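Section 4: Setting Up a Shared Meeting Room

Pimora Room Booking System, User Manual for Site Administrators

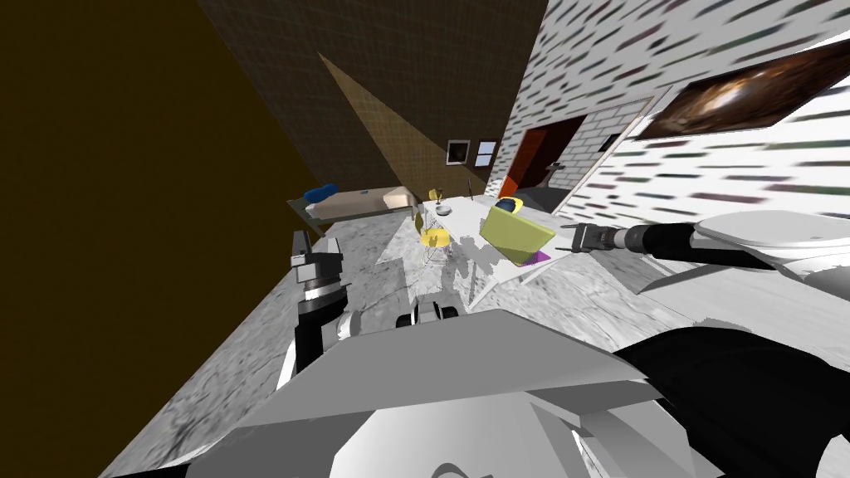 4.1 Before you begin

This section explains how to add a meeting room to the Pimora booking system, how to fit and pair the door panel, and how to set the rules under which staff may reserve the room. It should be read by the site administrator. Staff who only need to book a room should refer to Section 7.

The following must be to hand before work starts:

The administrator card issued with the system
The door panel, its wall bracket and the two fixing screws
The room number as it appears on the approved floor plan
The name of the person who will approve bookings for the room

Room numbers must be entered exactly as they are shown on the floor plan. Where a building has been renumbered, use the new number and record the old one in the Notes field.

4.2 Adding the room to the register

1. Sign in to the administrator page with your card and passcode.

2. Select Buildings, then the name of the building. The Mallodton site is listed under its own name and is not grouped with the other offices.

3. Select Add Room. A blank record opens.

4. Enter the room number. In the worked entries in this manual the number used is 302.

5. Enter the number of seats. Standing places are not counted.

6. Choose a room type: Meeting, Interview, Training or Quiet Work. The type decides which booking rules are offered in 4.5 and cannot be changed once the record has been saved.

7. Enter the name of the approver. If there is no approver, leave the field blank. Bookings will then be confirmed at once.

8. Select Save. The record is given a reference, which should be written on the label inside the panel cover.

Note: Two rooms in the same building may not share a number. If the system reports a clash, check whether an earlier record has been closed but not removed. Closed records are found under Buildings, Archive.

4.3 Fitting the door panel

The panel is fitted to the wall on the handle side of the door. It must not be fitted to the door itself or to glass.

1. Hold the bracket level against the wall at a height that can be reached by a seated person.

2. Mark the position of both screw holes in pencil.

3. Check for hidden cables and pipes before drilling.

4. Fix the bracket with the screws supplied. Do not overtighten them.

5. Pass the supply lead through the slot in the bracket and connect it to the socket on the back of the panel.

6. Hook the top edge of the panel over the bracket and press the lower edge until it clicks.

CAUTION: Switch off the supply before connecting or removing the lead. Work on fixed wiring must be carried out by a qualified electrician.

CAUTION: Do not cover the openings on the underside of the panel. A blocked panel may overheat and shut down.

4.4 Pairing the panel with the room record

1. Switch on the supply. The panel shows the word Waiting.

2. On the administrator page, open the room record and select Pair Panel.

3. Type the code shown on the panel. The code lasts for two minutes, after which a new one is shown.

4. Select Confirm. The panel restarts and shows the room number and the bookings for the day.

If the panel continues to show Waiting after a restart, refer to the following messages.

Fault 2,123: The panel cannot reach the network. Check the wireless settings under Panel, Connection.

Fault 2,219: The panel is already paired with another room. Open the earlier record, select Release Panel, and repeat the steps above.

Any other fault should be reported to the Haddad service desk, quoting the room reference.

4.5 Setting the booking rules

Rules apply to every person who books the room, including the approver.

Longest booking. Sets the greatest length of a single booking. Training rooms may be reserved for a full day. Interview rooms are limited to a half day.

Release if unused. When this is switched on, a booking is cancelled if no one has touched Arrived on the panel within the time set. The time begins at the start of the booking.

Repeat bookings. A weekly or monthly booking ends at the close of December and must be made again for the new year. Reminders are sent to the person who made it.

Visitors. If visitors are allowed, the person booking must give the name of a host. The host's name is passed to reception and does not appear on the door panel.

Note: Changes to the rules do not affect bookings already confirmed. To apply a new rule to these, open Bookings, select the room, and choose Review All.

4.6 Checking the set-up

1. Make a short test booking from an ordinary staff account.

2. Check that the booking appears on the panel with the correct start and finish times.

3. Touch Arrived, then End Now. The panel should show the room as free.

4. Delete the test booking from the administrator page.

5. Enter your name in the site log against the room reference.

Questions about this section should be sent to Oliwia Sikora, Workplace Systems. Requests for extra panels should be sent to Hollis Montoya, Site Supplies, with the approved floor plan attached.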